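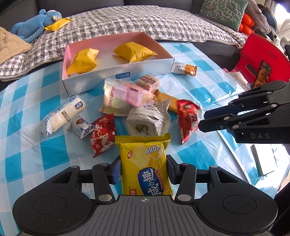

Visit report: Hajdu open day, Pamport
Monday, March 21, 2022
By the Fusstead visits secretary

5 comments | 2 shares

The coach got us to Pamport just before ten and we were given badges and a talk on fire exits. Hajdu packs mixed snack boxes for offices and trains. Most of the morning was spent on the Dadex line, where grippers lift wrapped items off a belt and set them down in open boxes.

The part I want to report is the stoppage in January, which our hosts were frank about. A gripper on station 5 closed on a puffy packet, the packet burst, and crumbs got into the finger linkage. The finger stuck half open. The controller still read it as closed, so the arm carried on picking and dropped packets short of the box. By the time a packer looked up and hit the stop, 167 boxes had gone through light. All of them had to be opened and checked by hand.

There was a safety side too. The packer reached in to clear the finger while the air supply was still on, and it snapped shut. She had a bruised thumb and no worse. The guard at that station had been propped open for cleaning and its switch taped over. Hajdu has since removed the tape and fitted a switch that can't be held down that way.

After lunch we went through the handling of different wrappers. Pillow packets full of air are the hardest, as they need very little squeeze and they shift when touched. Long thin packets tend to swing round. Flat ones lying partly under another packet get dragged or missed.
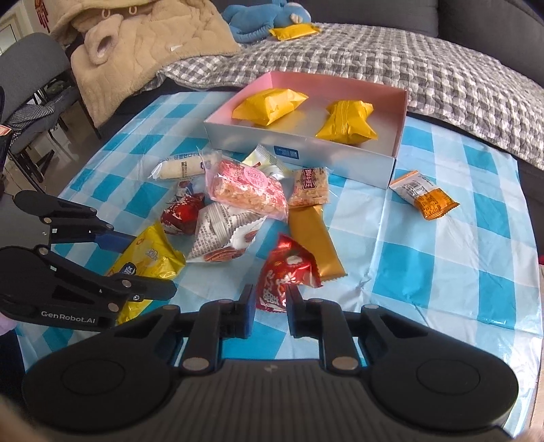 Could the line have spotted the jam by itself? Only with a sensor on the finger, and in January there was none; the controller went by the air valve alone. Sensors have now been fitted at 2 stations and the rest are due by summer.

The repair and lost stock came to £2,899. The next visit is not yet booked.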